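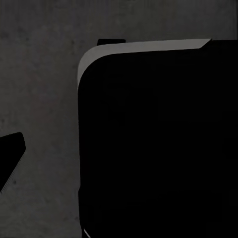
2021-11-04
Marisol Yupanqui and Tormod Lindqvist

4. Numerals at the door: what house plates say about a town

Most writing on the visual identity of towns begins with the coat of arms and moves on to the logo. We would like to start much lower down, at the front door. A resident of Gredow may see the town seal twice a year, on a tax letter and on the side of a snowplow, but walks past dozens of house numbers every day. These numbers have a shape, and in Gredow that shape is wonderfully local.

The town has 3012 street addresses. We walked all of them over two winters, starting in December, and found 2515 plates that could be read well enough to compare. Of these, 1204 carry the same set of numerals, a wide, low-waisted design first enameled at the Wikström works and known in the trade as Gredden. Another 71 were painted by hand, often by someone who clearly had a Gredden plate next door to copy from. We are very fond of these. The painters kept the flat top of the 3 and the open, almost lazy curve of the 6, but let go of the even stroke, so a whole street can look like several people saying the same word in their own voices.

The 4 deserves a paragraph to itself. In Gredden it is closed, with a crossbar that runs well past the stem on the right. Older residents we spoke with called it "the gate," and several could draw it from memory when they could not recall any other figure. It is a lovely thing to find a numeral that has earned a nickname! We know of no such name for the 4 in Skultik, twelve minutes away by bus, where the plates come from a narrower set with an open 4 and a steeply angled 7.

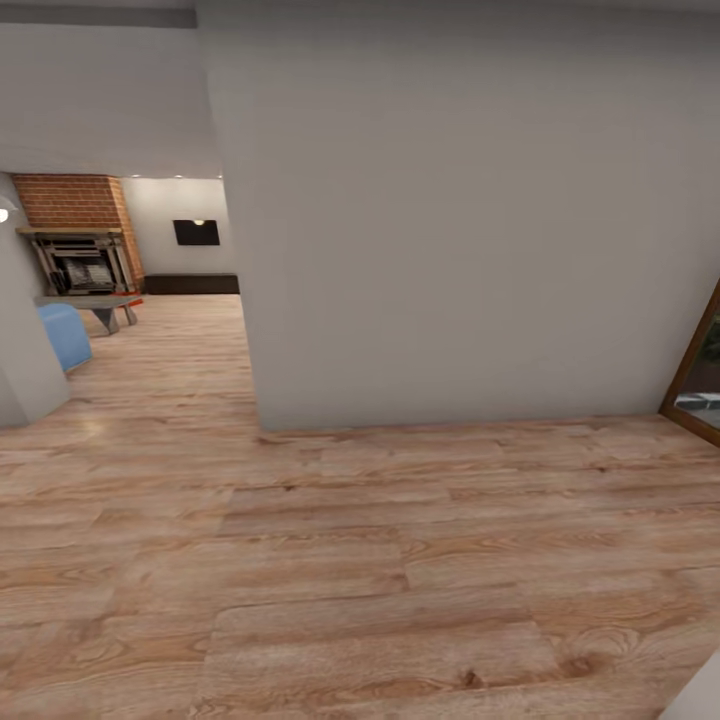 Figure 7. Light gray partition wall and wood plank floor, with an opening to the living room at the left.

Residents of both towns were shown single numerals, printed in black on white card, and asked where they would expect to meet them. People in Gredow placed their own 4 and 6 with ease. They were far less sure with the 1 and the 0, which differ very little between the two sets. Skultik residents knew their 7 at once and tended to describe the Gredden figures as "wide" or "the ones up the hill." We take this as good evidence that recognition rests on two or three strongly marked figures in a set, and that the rest can be quite plain without weakening the whole.

This fits what sign painters have told us for years. A set needs a few figures with character and a few that stay quiet, or the long numbers become tiring to read. A plate reading 46 is almost a portrait of Gredow. A plate reading 101 could be from anywhere — and yet it still belongs, partly through its proportions and partly through the company it keeps on the street.
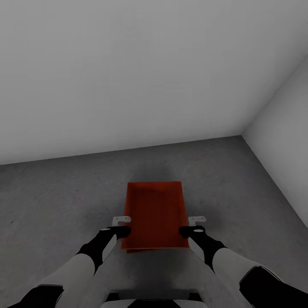
4.1 Plate, border and ground

So far we have treated the numerals as if they floated free. On the wall they sit on a plate, the plate has an edge, and the edge changes what we see.

Wikström made its plates in two forms. The early one is a flat blue field that runs straight to the rim. The later one has a thin line set just inside the rim, which pulls the numerals inward and makes the same drawing seem smaller. We measured both, and the figures are the same height. Owners of the later plates still told us, again and again, that their numbers were the small ones.

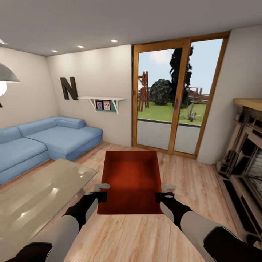

The tone of the border matters as much as its width. A white line on blue reads as a second object, almost a frame, and it competes with the numerals for attention. A border close in tone to the field behaves very differently: it closes the shape gently and leaves the middle alone. The red rug on the light wood floor shows the effect well, with a border band only slightly darker than the deep red-orange inside it. The eye takes in one rectangle first and the band second. A handful of plates on the north side of Gredow use this approach, dark blue around mid blue, and they are the easiest to read from across the street, even where the enamel has chipped.

Ground plays its part too. Gredow is mostly pale render, so a blue plate stands out from it whatever the border does. Skultik has long rows of dark brick, and there the white line earns its keep. We suspect that the two towns drifted apart in plate design for this very plain reason, and that the numerals followed later, as each set was redrawn to suit the space left inside the border. The Wikström order books, which we turn to in the next section, give the dates of each redrawing and the names of the streets that received the new plates first.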